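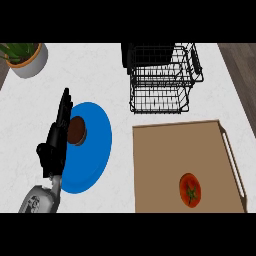

1/ 我们组明年的设备预算这周要交初稿。去年一台实体机械手都没买，全部任务先在仿真里跑。这串帖子记一下今年打算怎么花，给同样在排预算的人参考。

2/ 总额 100 万，含税，含运费，不含人员。学院那边最多再给一点维修费，不能拿来买整机，所以我不把它算进去。

3/ 最大的一项是多指手。两家报价，Clorholm 和 Dostent。Clorholm 单手贵，附一年备件；Dostent 便宜，指尖要另外买，交期 14 周。裸价放在一起比没有意义，我把指尖、线缆、控制盒全加上以后，差价缩到不到两万。

4/ 手臂沿用现在实验室那台，省一大笔。代价是法兰要转接，转接件找 Jaramillo 加工，加上法兰盘和螺钉，报价单上一共 117 个零件。Aoi Nagano 核了一遍，挑出几处重复，已经退回去改。

5/ 仿真这边不是免费的。场景里的台面、盘子、铁丝篮、砧板、番茄，每样都要有能用的碰撞模型。外观好看和抓得起来是两回事，铁丝篮这种网格件最费时间，盘子边缘也要反复调。人工按月折算，我给它单列了一行。

6/ 有人问为什么不直接买现成资产包。买过一个，外观没问题，质量和摩擦参数基本是随便填的，改的时间比自己建还长。今年资产包这一项写零。

7/ 算力：原计划加两台工作站，Zulkifli Liem 建议先租三个月，看训练量再定。我同意。租金进运行费，不进设备费，报账时别混，去年混过一次，退了两回。

8/ 容易漏的几项：急停按钮和围栏、备用电源、手指的易损件、校准用的标定板、保险。标定板不贵，但临时买要等，等的那几天整条线都停着。

9/ 道具也要钱。仿真里番茄摔多少次都行，实物要换。盘子准备订 50 个同款，尺寸和模型对齐，摔了直接补。砧板和篮子先各买两个。

10/ 付款节点：下单三成，到货五成，验收两成。Dostent 想要下单五成，还在谈。验收条件一定要写进合同，写清楚抓什么、放在哪里、连续成功多少次。“运行正常”四个字不能当验收条件。

11/ 备用金留一成。Higinio Aguirre 觉得多，我觉得刚好，手指坏一根就知道了。

12/ 时间：一月定供应商，转接件跟手同时下单，手到之前把盘子和砧板这两组任务在仿真里跑通。跑不通的任务不上实机，对应的道具也先不买。

13/ 表格整理好以后放组里的共享盘，报价隐去。Cillach 的第三份报价还没到，到了再更新第 3 条。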